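Section 9: Fruit and vegetables on the kitchen table

This section covers the table in Room 202 at the Hamstead day kitchen. It is used for sorting, peeling and laying out fresh food before meals. Read it with Section 8 (Deliveries) if you are also on the morning round.

9.1 Before you start

1. Wash your hands at the small sink, not the pot sink.
2. Take everything off the table, including the salt and the clipboard.
3. Wipe the top with a damp cloth and washing-up liquid. Work from the back edge towards you.
4. Wipe again with clean water.
5. Dry with a paper towel.

Caution: Do not use scouring powder or the green pads. The white top marks easily and the marks hold beetroot and turmeric stains.

Note: If a stain is already there, leave a paste of bicarbonate of soda on it for 25 minutes, then wipe off. Repeat once. If it still shows, write it in the Furtună book and leave it alone.

9.2 Laying out

1. Bring the fruit from the Skatar rack in the crate. Do not carry it loose.
2. Put pieces down one at a time, with a gap between them. Fruit that touches bruises sooner, and you will miss soft patches on the side you cannot see.
3. Lay bananas on their side. Single ones go out first, bunches stay on the hook until they are wanted.
4. Keep bananas away from apples and tomatoes if the fruit is staying out past the meal.
5. Turn each piece over once and look at the underside.

9.3 Sorting bananas

Green at the ends: back on the hook. Check again the next morning.
Yellow all over: ready to serve. Put out for breakfast or the afternoon plate.
Yellow with brown specks: serve the same day or use in porridge.
Mostly brown, skin whole: peel, bag and freeze for baking. Write the month on the bag.
Split or leaking: food waste bin.

Note: A dark tip is normal and is no reason to throw a banana out. Cut it off after peeling if it has gone into the flesh.

Caution: Do not put whole bananas in the fridge drawer. The skins go black and people leave them.

9.4 Cutting

1. Use a board. Never cut straight on to the table top.
2. Red board for raw meat only - it does not come to this table at all. Fruit goes on the green board.
3. Peel first, then slice. For the softer diets, slice thinly and mash with a fork.
4. Cut fruit goes into a lidded tub. Bananas are cut last, just before serving.

9.5 Clearing up

1. Put peelings in the food waste caddy as you go. Stalks and stickers come off first; stickers go in the general bin.
2. Return whole fruit to the rack.
3. Wipe the table as in 9.1.
4. Hang the cloth over the rail. Do not leave it folded on the table.

If the rack is short before the next Grurnville delivery, tell Keisha Tillman. Questions about diets and portion sizes go to Ourania Vasilakis. Changes to this section are made by either of them, so please do not write on the laminated copy.

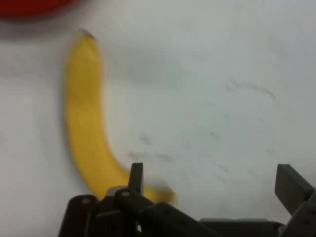 Page last changed: July, 16:40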